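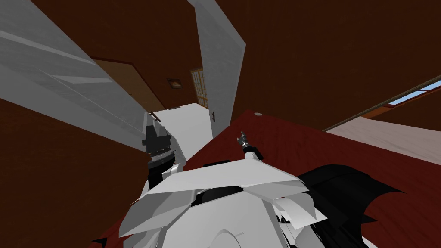
Sosina Gebreyes

The Nasution is a fixed-height work table sold flat in one carton. Tukex makes the frame and Preduris supplies the top, and the two share a warranty card, although claims on the top go to a different address. I bought mine at full price to replace a trestle setup that had started to rack sideways whenever I used the vise. It has been in daily use since April, mostly for electronics repair and some light assembly.

Frame

Four legs, two long rails, two short rails and one center brace. The rails attach with bolts into threaded inserts, two per joint. Inserts were square to the face on seven of the eight joints. The eighth was off by enough that the bolt had to be started by hand and backed out twice before it caught. After final torque there was no visible gap.

Assembly took one person 4 evenings at a slow pace, most of that spent waiting for a replacement bag of washers. With a complete carton it is an evening's work. The instructions are drawings only. Step 6 shows the center brace upside down, and if you follow it the slots for the cable clips end up facing the floor.

The feet adjust over 13 mm. On my floor, which drops toward the drain, that was enough with one foot nearly at its limit. The locknuts hold. I marked all four with paint pen and none has moved.

Height

Finished height measured 741 mm at all corners with the feet fully in. This suits seated work with a chair set slightly low. For standing work it is too low, and the optional riser blocks add so little that I would not order them. People who want both positions should look at something with a crank.

Stiffness

With a dial indicator against the front rail and a sideways push at the corner, deflection was small along the length and clearly larger front to back. The center brace does nothing for the second case. You notice it when filing: the table shifts slightly, settles, and shifts back. Soldering and measurement work are unaffected. Fulvio Marchetti, who has the previous version of the frame, added a diagonal strap across the back legs and reports that it cured the motion. I have not tried this.

The older Skekon bench I keep for comparison is stiffer in both directions. It is also a good deal heavier, and it can't be taken down a stairwell without removing the legs.

Top 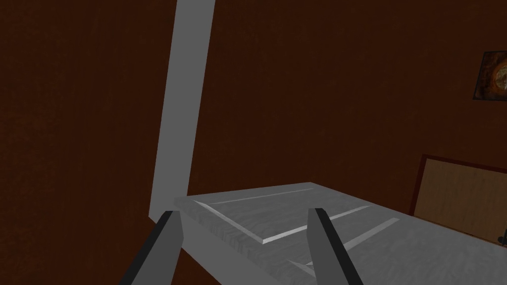

Gray tabletop, streaky texture running faintly through the surface.

The top ships wrapped in foam with cardboard corners. Mine arrived flat to within what I can check using a long straightedge, and it has stayed that way. Edge finish is good on the long sides. On one short side there is a ridge that catches a sleeve – a few strokes with fine sandpaper removed it.

Isopropyl alcohol, flux remover and coffee left no mark when wiped up the same day. Permanent marker came off with alcohol and left a slight ghost. A dropped screwdriver made a small dent, visible only in low light from the side.

Small black screws are easy to find against the surface. Bare solder clippings are not. I use a light-colored mat for anything with fine-pitch parts.

Accessories

The cable clips are poor. Two of the six cracked on installation and the rest let go of anything thicker than a lamp cord. Part 2678, the undershelf, is worth buying with the table because it ties the rear legs together and takes out some of the front-to-back movement. It fits without drilling.

Summary

Recommended for seated bench work with the undershelf. Not recommended for a vise, or for anyone who files or saws at the bench regularly. Check the washers before you start.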